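November 8, 2024

Phone bench, continued from the last entry. The Hurnier is charged, updated and back on the stand, and I'm more excited about this one than I expected to be from the spec sheet!

Started with the battery, as that's what everyone in the shop keeps asking me. Ran the video loop at 300 nits, Wi-Fi on, SIM out, same clip we've used since April. It went 707 minutes before it shut itself off. That is a really good run for a mid-range phone, and it beats the Imura we had on the same stand by a comfortable margin. I want to repeat it before I put the number in the shared table (the Imura's first run was a fluke too, remember, and we had to go back and fix the chart).

Charging is less of a thrill. The first half goes quickly and then it slows right down, and the back gets warm near the camera bump. Not worrying, just warm. Next time I'll tape the probe a little lower, where your fingers really sit.

Display: lovely. Went through the gray ramp twice and the dark steps stay separate almost all the way down, where the Imura just smears everything into one lump. There's a slight green tint at the lowest brightness setting, only visible with the blinds down. Auto brightness is jumpy under the desk lamp – it hunts up and down for a couple of seconds each time my hand passes over the sensor. Wrote that up as a software thing. The Chraibi build did the same until its second update.

Speaker is loud and a bit thin. Whoever tuned the haptics deserves a cake, though. Typing on it is a joy, short clean taps with no buzz, and I caught myself writing these notes on it instead of on the laptop.

Camera is still half done. Daylight shots are sharp and the colors are calm, which I like. Night mode takes around 2 seconds and you have to hold still for all of it. The 2x crop is better than it has any right to be on a sensor this size. Still need to shoot the chart at the close distance and redo the edge test; I had the tripod head loose on the first set, so throw those out.

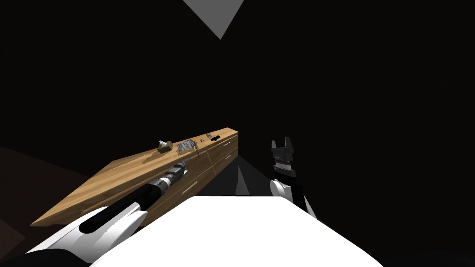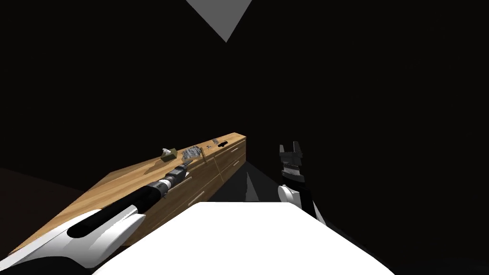

Dark background, wood-grain counter in both.

One odd bug to chase: with the Griltitz case on, the proximity sensor sometimes stays triggered after a call and the screen won't wake without the side button. Take the case off and it's fine. I think the cutout sits a hair too low. Will try it with the plain clear case and see if it comes back.

To do:
second battery run, same clip, same brightness
gaming loop with the probe moved
close-distance chart, tripod head tightened this time
call test with both cases
ask for the small charger back from the front desk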